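The Coin Dealer Who Stopped Selling Gold

14 comments | 62 shares

Amrit Friesen spent 11 years selling one-ounce gold coins over the counter of a shop in Wastholm. In October he took the gold tray out of the window and filled the space with old silver dimes.

"I still like gold," he says. "My customers couldn't buy it any more. A retired bus driver comes in with $100 in his shirt pocket. What am I supposed to sell him?"

The answer, for now, is what the trade calls junk silver: worn American dimes, quarters and half dollars dated 1964 or earlier, which are 90 percent silver. They have little value to a collector. People buy them by weight, usually a few at a time, and put them in a drawer.

Friesen's shop is one of three left on the block. The other two, a pawnshop and a dealer called Uner, do more buying than selling these days. When prices go up, people who inherited coins bring them in, and the dealers have to find cash to pay for them. Friesen says the worst stretch came on a Wednesday last spring, when he had paid out everything he had by lunch and spent the afternoon telling people to come back.

"You'd think a high price is good for a dealer," he says. "It's good for the refiner."

Most of what comes over the counter in a rush like that gets sent off to be melted. Friesen sells his overflow to Chan, a wholesaler that takes a cut for shipping and assay and pays in six days. While he waits, the price moves. If it drops far enough he has worked the week for free, so he now hedges anything larger than 700 ounces of silver, a step he put off for years because he didn't want another account to look after.

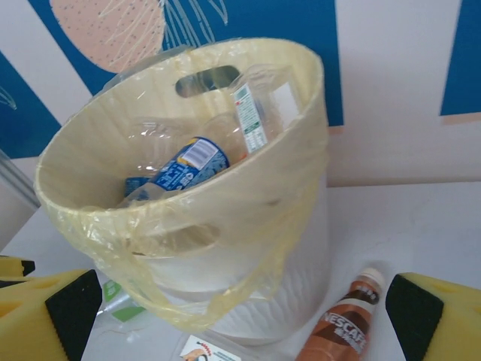
Two empties in the bin, with the bag folded over the rim.

Darlene McIntyre has been buying from Friesen since he opened. She taught high school bookkeeping for most of her life and keeps a ledger of every coin she owns, with the price paid and the spread on the day. The spread is the gap between what a dealer charges and what the same dealer would pay to take the coin back, and she thinks small buyers ignore it.

"They look at the price on the television," she says. "Nobody is going to sell you a coin at that price. You pay over, and when you sell you get under. If you don't write both numbers down you have no idea if you made money."

Her ledger shows that she did badly in her first few years, when she bought proof sets in fancy boxes, and better once she switched to plain coins. She has sold only once, to fix a roof.

She doesn't see her coins as a bet against the dollar. Her pension is paid in dollars and so is her grocery bill. The silver is savings that she can't spend by accident, and she keeps it to a small share of what she has.

Not all of Friesen's customers are that calm. Some want to put everything they own into metal, and he has sent a few of them home to think about it. Others have moved to Vuvell, an online service that sells fractions of a bar held in a vault and charges a monthly storage fee. Friesen has read the contract twice and says he has no quarrel with it, though he would want to know how long delivery takes before he signed up.

He closes at 4:30 and counts the dimes into paper rolls, fifty to a roll. The gold tray is in the safe. He has two coins left in it and has not decided whether to sell them.

Share this story | 14 comments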